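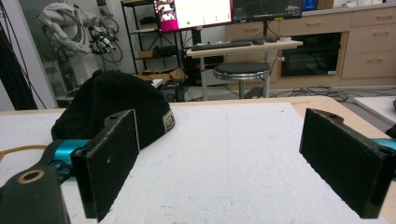
The white foam board on the worktable

Frequently Asked Questions

Dimton Shelf is a book review blog run by me, Rekha Chaudhary. I read mostly mysteries, family sagas, and quiet novels where a house matters more than it should. These are the questions that land in my inbox most often. If yours isn't here, write to me! I love mail.

What kinds of books do you review?

Fiction, nearly always. Crime and suspense take up the biggest share, with historical novels close behind, and then whatever my library hold list coughs up that month. I'll read a memoir if it has a good kitchen in it. I don't review poetry, only because I read it too slowly and have nothing useful to say afterward except "read this one aloud."

Do you accept review copies?

Yes, happily. Print or e-book, either is fine. Please send a note first with the title, the genre, the page count, and two or three sentences on the story (the real story, please, and not the list of famous books it resembles). I answer every note, though in March and again in the fall it can take me a few weeks.

I'm self-published. Can I still send you my book?

Please do! Some of my favorite finds have come from writers working on their own. I do ask that the book be edited and finished. I can't read drafts, and I'm no good at giving notes on them.

Will you promise a review if I send a copy?

I can't. I start far more books than I finish, and I only review the ones I've read to the last page. If I give up on yours, I'll tell you privately and that will be the end of it.

What's the 50-page thing?

Every book gets 50 pages from me. If I'm not curious by then, I put it down. I've broken this rule exactly once, for The Salt Ledger, which bored me silly up to page 90 or so and then kept me up until two in the morning. I still think about the ferry chapter.

How does your rating system work?

It goes up to 4. A 1 means I finished it and wished I hadn't. A 2 is fine for a plane. A 3 is a book I'd hand to a friend, and most of what I review ends up there, mainly because I quit the duds early. A 4 is a book I bought a second copy of. No halves! People ask for halves constantly and I start to waver, and then I picture myself fretting over whether something is a 2.5, and I don't want that life.

How many reviews are on the site?

1372 as I write this, going all the way back to the old address. The early ones are short and use the word "gripping" far too much. I've left them alone.

Do you give away endings?

Never in the main review. If I need to talk about the ending (and with a twisty book I often can't help myself), I put it in a separate post with SPOILERS at the front of the title. Please follow the same rule in the comments. If you guessed the killer by chapter three, I'm thrilled for you, and I want to hear all about it on the spoiler post.

Can I disagree with you in the comments?

Oh, please. The longest thread on the site is forty-odd people telling me I was wrong about Cetura, and a few of them wore me down. I read it again over the holidays and moved it up to a 3. The original review is still there with the new one under it, so you can see me eat my words.

What is the Lustitz Readalong?

Four times a year we read one novel together, a section a week, and chat about it in the comments. It started with Lustitz, a great brick of a family saga that I was scared to try alone, and the name stuck even though we've long since moved on to other books. You don't have to sign up. Find the latest readalong post, read the section, and jump in. Falling behind is completely normal, and threads stay open, so you can show up a month late and someone will still answer you.

How do you pick the readalong book?

Readers suggest titles, I narrow the list to 3, and everybody votes. I look for books that are easy to find in libraries and that have something to argue over. A perfectly pleasant book makes for a very quiet thread.

Why are you always going on about the Hosseinzadeh translation?

Because it's wonderful! I'd read the same novel years ago in an older English version and found it stiff and chilly. The Hosseinzadeh is funny. There are jokes on nearly every page that I'd had no idea were there. It got me paying attention to translators in general, and I now list the translator at the top of every review of a translated book. If I've missed one in the archive, let me know and I'll add it.

Do you make money from the blog?

No. There are no ads and no paid reviews, and I don't get a cut if you buy something. When I've been sent a book for free, it says so on the first line of the review.

Can I quote your review on my cover or website?

Yes, as long as the quote is fair and has the blog's name with it. Please don't trim "a brilliant opening that the rest of the book can't live up to" down to "brilliant."

Can you recommend something for my book club?

I'd be delighted. Tell me two books the group loved and one that started a fight. The fight is the most useful part. If you'd like to browse first, try the "Good to Talk About" tag, which has shorter novels that most people can get through between meetings.

How do I get new posts by email?

Put your address in the box at the bottom of any page. You'll get one message per review, usually early in the morning, and the unsubscribe link is at the end of each one. If nothing shows up, check your spam folder before you write to me.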